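Search this book Go

November
Beverley Stockdale

Chapter 4
Rehearsing the Grasp

The Holroyd arm assembled in Chapter 3 has a two-finger gripper, a bench mount and no sense of touch. Before it is powered, the same motions are run in simulation. This chapter uses dice as test parts. A cube offers parallel faces, and its pips make its orientation easy to read.

Section 4.1 sets the finger opening. Section 4.2 covers the approach path, and Section 4.3 varies the lighting over 30 layouts. Readers sharing a workshop computer should save each layout under a separate name.
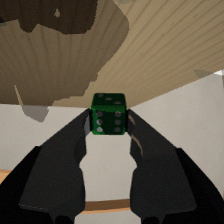
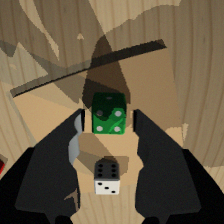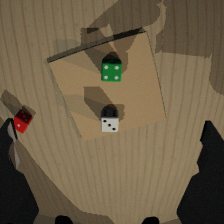

Figure 4.1. Simulated views of the gripper fingers and the green die.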